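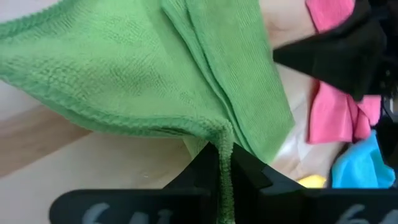

A green microfibre cloth, folded and twisted.

Keep the project diary, and write it by hand

By Shanti Sandhu

I have been running projects for other people for 19 years, and if you let me keep only one tool I would take the diary. I mean a plain running record, one entry a day, written by whoever is in charge, in whole sentences. I'd give up the charts before I gave that up, and I love a good chart!

Most firms I walk into have stopped keeping one. They have a tracker, a risk log, a shared board with coloured cards and a weekly report that gets copied forward from the week before. All useful in their way. But ask why the start date moved in March and you get a blank look, then a search through somebody's email, then two people remembering it differently.

My conversion came on a warehouse move in Utstead. The client, Talebi, had taken us on to shift their stock and their order desk into one building while still trading. The manager I took over from had left a diary (a proper hardback one, coffee rings and all) and I read it in an evening. By bedtime I knew which supplier needed a phone call and ignored emails, why the racking had been ordered twice, and that the finance lead had agreed to a change in the corridor which had never made it into the log. The tracker had 1155 lines in it and told me none of that.

What a diary catches is the half-decision. Somebody says "let's leave it for now", everyone nods, and a fortnight later it has turned into policy. Write that down on the day and you can go back and ask whether anyone meant it. I have had whole arguments melt away in five minutes over one dated sentence, with both sides laughing by the end.

People tell me they haven't the time. Mine takes eight minutes, usually with my coat already on. Others worry about it being read out in a dispute, and fair enough, so write it as though it will be. That does wonders for your manners. "Bidau's team late with drawings, they say they are waiting on us for sizes, checking" is a far better entry than anything with an adjective in it, and on that job they were indeed waiting on us.

I do think handwriting helps, though I know plenty of good managers who type theirs and I won't fall out with them over it. With a pen I'm slower, so I choose what matters. I also can't paste in yesterday's entry and change the date, which I would absolutely do on a wet Thursday.

The best bit is handing one over. At the end of the Mevstead job I gave the client's own manager 24 weeks of entries, and she rang me a few days later, delighted, having found the answer to a question about door widths that had been bothering her since she started. She keeps her own now. Hers is neater than mine, and she draws little plans in the margins, so I've started doing that as well.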